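White Ink on Dark Cotton: A Conversation with Zuweira Tsikata

Zuweira Tsikata runs the press floor at Firkden, a contract screen printing shop that does short and medium runs for schools, breweries and touring bands. Most of the work is white ink on dark shirts. She regards it as the hardest ordinary job in the trade, and the one customers assume is the easiest.

We spoke in March, before the first shift, while the dryer was coming up to temperature.

Opacity

The basic problem is coverage. A dark shirt shows through a thin film of white, and a thick film feels like a sticker. Tsikata prints most white jobs in two passes with a short flash between them.

"The first pass is there to pin the fibers down," she said. "If it's doing its job, the second one goes onto a flat surface and you can use less ink. When people get a rough print they add pressure. Pressure drives the ink through the shirt and you end up with less of it on top."

She uses a coarse screen for the underbase and a finer one for anything with small script. For thin strokes she will go to a 200 mesh and accept some loss of brightness.

"Block capitals forgive you. Script doesn't. The hairlines fill in, or they don't print at all, and the customer holds it next to the proof on their phone."

She has asked designers to thicken script before sending files. Some do. Bradley Sedgwick, who handles prepress, now corrects the rest and sends back a marked proof, which adds a day to the schedule.

Dye migration

Cotton is predictable. Blends are less so, and maroon and red polyester blends are the worst she handles. Heat turns the dye in the polyester to gas, and the gas moves into the ink. A white logo can leave the dryer clean and be pink when the carton is opened.

The shop learned this on an order of 219 shirts for a rowing club. The garments had been substituted by the supplier, and the new ones had a higher polyester content than the ticket stated.

"They passed inspection. I signed the sheet. They were pink when the club opened the boxes, and we reprinted the whole order."

Incoming blanks are now checked against the label in the collar, carton by carton. Dark blends get a gray blocking base and a low-cure white. Test prints are left stacked overnight, pressed together, before a run is approved.

Cure

Tsikata does not trust the number on the dryer's display. The display reports the air or the panel, depending on the machine, and the ink film lags behind both. She runs a probe through on a scrap shirt at the start of each shift and again after any change in belt speed.

"A damp shirt takes longer to come up. In summer, with the doors open, the same settings give you a different print. You find that out at the first wash."

Her stretch test is simple: pull the print, release it, look for cracks. She follows it with a wash test of 15 cycles for any new ink. Undercured ink usually fails early. Adhesion problems can take longer, and she has had a print survive ten cycles before the edges of the letters began to lift.

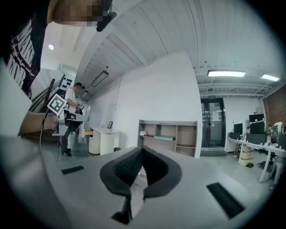 Placement

The last subject was placement, which generates more complaints than color. Firkden measures chest prints down from the collar seam. Large sizes are the difficulty, because one screen serves the whole run and a design that fills a small shirt looks narrow on a big one.

"We'll cut a second screen if the customer pays for it. Most of them won't, so I show them the largest size with the art taped on and let them decide."

Sleeve prints are quoted separately. They need a smaller platen and a different loading position, and the seam has to stay clear of the print area. Tsikata would like to see them ordered less often, although she has a sleeve job booked for the following week and had the platens out on the bench when we left.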